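Shared space, shared rules: housekeeping for two-arm benches

Robots Feature – May issue

Most written guidance on robot cells assumes a fence, a floor-mounted arm and a programmable controller with a safety relay. Tabletop cells with two light arms fall outside much of it. At Wambridge, the automation group has spent the past year writing its own bench code, and a second site, Godoy, adopted the text with minor changes.

The code runs to 70 clauses. The longest section deals with the zone where both arms can reach. Each arm is assigned a home side, and the overlap is treated as a resource to be claimed and released. An arm without a claim holds outside the zone. Where a task calls for both grippers at the centre, the claim is joint, speed is capped for the pair, and a stop on one arm stops the other.

Fixtures come next. Trays and baskets are to be fixed to the walls or rails and recorded in the cell drawing. Items on the work surface, such as bowls, are listed as movable and their positions are checked before each run. Cable conduit is included in the collision model at its widest loop, a point the first draft left out.
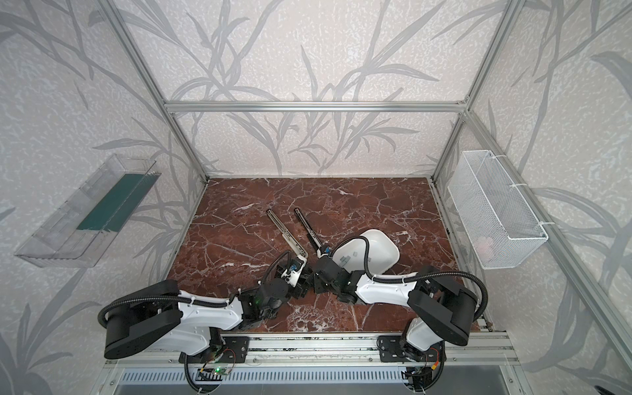

What the inspection covers

Inspection is done with power off, at 900 operating hours or after any change to the mounting. The inspector checks plate screws for torque, cable ties for wear and exposed boards for strain on the connectors. Rail joints are checked with a square.

Godoy logged 449 inspections in its first year under the code. Loose ties were the most common finding, followed by undocumented fixtures. Mimport, which supplies extrusion to both sites, has since added a joint check to its assembly sheet.

Trotix, a software integrator, argues that a claim system slows short tasks. Its own trials put the delay at 800 milliseconds per handover. Wambridge accepts the figure and has kept the clause. The next revision will cover guarding for exposed electronics below the front rail.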